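The Board by the Door

By Oanh Đào

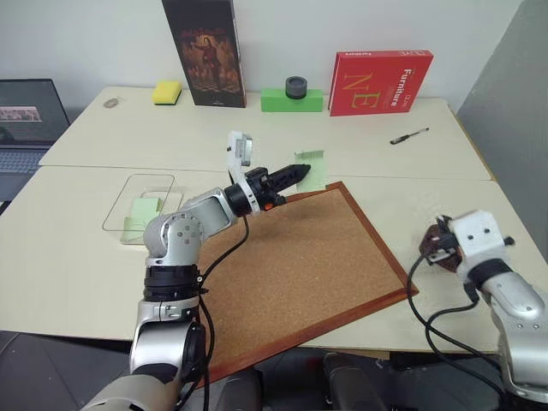 Notes that move

Mulugeta Hailu runs the front desk at Sestia, a shared workshop with 90 members. Messages there go on green sticky notes, and the notes go on a cork board with a reddish-brown frame. A clear tray with rounded corners takes the ones that have been dealt with.

The desk tried a phone app in February. Members kept missing messages, and the cork came back within the month.

What it costs

Hailu spends 100 dollars a year on notes and pins. He clears the board at 4:30 p.m., reads through the tray and keeps anything with a phone number on it. The rest goes in the recycling.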